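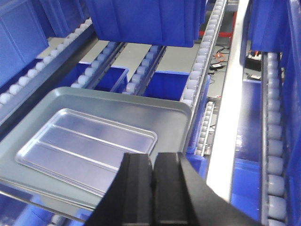

Flow racking at the Erberg parts store

Eliécer Cárdenas and Mirjam Nijs rebuilt the small-parts area at Erberg over August. The old fixed shelving went out and roller racking came in, with plastic bins in place of the cardboard trays that used to sag and split. This page covers the parts of the job that other stores have asked about most. Notes are by Mirjam, with some additions from Roxana Villca, who runs the picking side.

The metal tray
Pressed metal, rounded corners, thin raised rim. The raised panel in the middle has two shallow ribs running the long way. We use trays like this for flat parts that would slide about in a bin. They are light enough to carry one-handed when empty, but please use both hands when they are loaded.

Tray finish
The brushed surface shows scratches less than a polished one would. Wipe with a damp cloth and dry straight away. No scouring pads. If the rim is bent, put the tray on the repair shelf and take another, as a bent rim catches on the rollers and stops everything behind it.

The long roller track
The rollers are pale grey-white and sit close together along the slope. Bins go in at the high end and come down to the picker. Eliécer set the slope by trial, starting shallow and raising the back until a lightly filled bin would run without a push. Heavy bins then came down too fast, so he dropped it again slightly and we agreed a limit on how full a bin may be. The limit is written on the end of each bay.

The narrower rails
These divide the lower level into lanes. The spacing matters more than we expected. Set too wide, a bin drops a corner between the rails. Set too close, it binds at the sides. We cut a length of batten to use as a gauge and it hangs on a hook at the end of the aisle. Please put it back.

Blue bins
Blue plastic with ribbed walls. Sánchez supplied ours in 2 deliveries, and the second was a slightly different shade, which makes no difference to how they run. Check the underside before putting a bin on the track - tape and old labels on the base are the usual cause of a jam.

Empty bins
Open and empty bins may stay in the lanes between deliveries. Roxana asked for this because an empty bin at the picking face tells the next person that the line needs filling. Do not stack empties inside each other on the rollers. They can stay on the floor stack by the door, no higher than your waist.

The upper level
Bins on the upper level should hold slow-moving parts only. Anyone who cannot see into them comfortably should bring the step across. Nothing heavy goes up there. Screws and washers are to be kept low, and the boxes of 1000 are to be split between bins before they go on the rack.

The floor panel under the lanes
Light grey, which was Mirjam's choice. Dropped washers show up well against it and it is easy to sweep. The old shelving had dark boards and we found a good many missing parts when they were lifted.

Labels
Each lane has a number at the loading end and the same number at the picking end. The labels came from Jivodeo and peel off cleanly if they are warmed first. Bins themselves are not labelled, so any bin can go in any lane.

Loading a lane
Load from the back only. Put the bin down on the rollers with its short side facing the slope, keep a hand on it until it has met the one in front, then let go. If a lane is full, leave the bin on the trolley and tell the picker. Never lean across from the front to pull a stuck bin through. Walk round and free it from behind.

Still to do
There are 3 bays left on the far wall with the old shelving. The rails for them are in the store, but the end stops from Brodent have not arrived. Sarmīte Tamošiūnaitė has the order details. The trays will also need a rack of their own - at present they share space with the bins, and they take up more of a lane than they should.

Questions about bin sizes or rail spacing can go to Mirjam. For anything about the picking order, ask Roxana before moving a lane.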